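Teaching an arm to change its mind: a morning with the planner team at Pravlow

I'd been told to come at half past nine and to bring a jumper, which was good advice, as the Pravlow workshop is in the old dairy building and the heating is more of a rumour. I was there to talk to the woman who leads their motion planning software, a package called Urkirico that a fair few of you have written in to ask me about.

She'd rather I didn't use her name ("my mum googles me") so I'll just say she came from warehouse routing, has been at it since the Crichton days, and talks faster than I can type.

I started with the obvious one. What does Urkirico do that the older planner didn't?

"It gives up sooner," she said, and laughed. "Crichton would find you a lovely path and then stick to it. If the pan had moved a bit by the time you got there, well, tough. Urkirico keeps a rough plan for the whole job and a careful one for the next little bit, and it throws the careful one away all the time."

How often is all the time? She pulled up a log from a kitchen run - 3955 lines, most of them dull - and scrolled to the part she liked. The planner had thrown out 472 short plans in that one session and kept 318. I said that sounded like a lot of waste. She said I was thinking like a person who pays for paper.

We got on to perception next, and I'm glad I asked, because she got properly cross (in a nice way!) about shiny things. Pans are a pain, apparently. The wrist camera sees a bright patch in the bottom of one and the depth estimate goes funny there.

"So we stopped asking for the depth of the bottom," she told me. "We fit the rim. A rim is a circle, circles are easy, and if you know where the rim is you know where the wall is. The fingers only care about the wall."

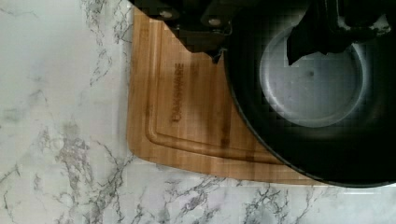 The view from the wrist: gripper over a black frying pan, with the chopping board partly covered underneath.

I wondered about that chopping board. Does the planner know it's there, or is it all just "table" as far as the software is concerned?

"Ooh, good question. It's a separate surface with its own height. We had a version that lumped everything flat together and the fingertip clearance was wrong by the thickness of a board. You'd think that's nothing. Try telling the fingertip."

The patterned worktop gave them bother too. Their segmentation model wanted to turn dark veins into objects, and for a while it was planning neat little detours round bits of marble. They fixed it by making the model wait up to 14 frames before believing in anything thin. It makes the start of each run a touch slower, and she still isn't happy with it.

I asked what she'd want from other people's tools, given the chance. Better replay, she said straight away. They use Skuvthorpe for playing back logs, and she's fond of it, but it won't let her change one setting halfway through a run and watch what the planner would have done instead. She's been writing that bit herself in the evenings, and it might get released if she ever writes the manual.

Any advice for someone starting out with this at home?

"Log everything, and put the time on it. Then go and read the log, that's the bit people skip. I read mine with toast."

Before I left I had a go at setting a goal pose myself, with her leaning over my shoulder. Urkirico turned it down twice for being too close to the joint limits and took the third. I was very pleased with that, and she was kind enough to look impressed.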